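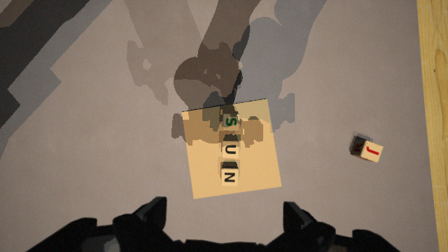
Word games for a kid who hates flashcards?

My son is 6 and in kindergarten. Knows his letters fine but won't put two together, just guesses from the picture. Flashcards end in tears, his and mine. Tried the Hetow app, he only wants the stickers. Anything that works in short bursts?
Posted by Wosine, Monday, February 15, 2021

Lensa Yilma
Dump the cards. Two letter words only, for a couple weeks. AT, IN, UP, US. Use blocks he can shove around, like the U and S in the picture, side by side on a flat tan board. Say each sound, push together, say the word. Then swap one block and go again. Mine got it by April, but we only did 2 minutes at a time, usually while dinner was cooking. Stop befor he's sick of it. 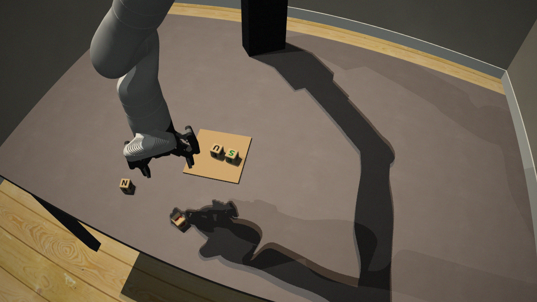

Spelling out loud in the car helped us too. No letters in sight, just sounds: "mmm - eee, what's that?" Took a while. With blocks, a capital U and S are easy to tell apart, so start with ones like that and save b and d for later. Magnets are ok but ours all ended up under the fridge.

Ferura
cover up the pictures in his books with a sticky note. he cant guess then. worked for my daughter, she was mad for a day

Wróbel
Ask his teacher which sounds they're on.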